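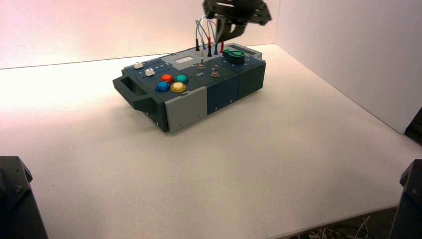
Forty winters of mending: a talk with Clultenside's radio repairer

The kettle was already on when I got to the little shop at the bottom of the hill in Clultenside, and it stayed on, more or less, for the whole afternoon. The owner would rather I left his name out ("they all know where I am"), so I shall simply call him the repairer, as most of his customers do.

He began at fifteen, sweeping up for an uncle, and was allowed to touch a soldering iron the following December. "I burnt my thumb and a good tablecloth," he told me, "and my aunt only ever minded about the tablecloth."

These days the shelves hold 68 sets waiting their turn, and a ledger by the till shows 151 finished since the spring. Most are kitchen radios, the sort that sat beside the bread bin for thirty years and then went quiet one morning. His favourites are the old Guerra portables -- heavy things, he says, but you can get the back off without swearing.

"People come in and say sorry to me for bringing it," he said, pouring again. "They say, I know it's silly, I could buy a new one. Well, of course they could! But their mum listened to the cricket on it."

I asked what beats him. Dials, mostly. The glass on the Kiteck table sets was printed with the station names, and once somebody has scrubbed them off with washing-up liquid there is little to be done. He once drove 206 miles for a replacement, ate a very poor pie on the way, and found it cracked when he got there.

There was an apprentice for a while, who has since gone off to Cakov to work on church organs and still writes, long letters with drawings in the margins. "I'd like another one," he said, looking towards the second stool. "Somebody patient. I don't mind if they can't make tea."

He sent me home with a loaf tin full of spare knobs, in case any of them fitted mine. One very nearly does.

14 shares | 6 comments

Related
The last clock winder on the coast road
Saving the bandstand: 500 letters and counting
A morning at the button stall

Contact us | © Clultenside Pages 2022 | Back to top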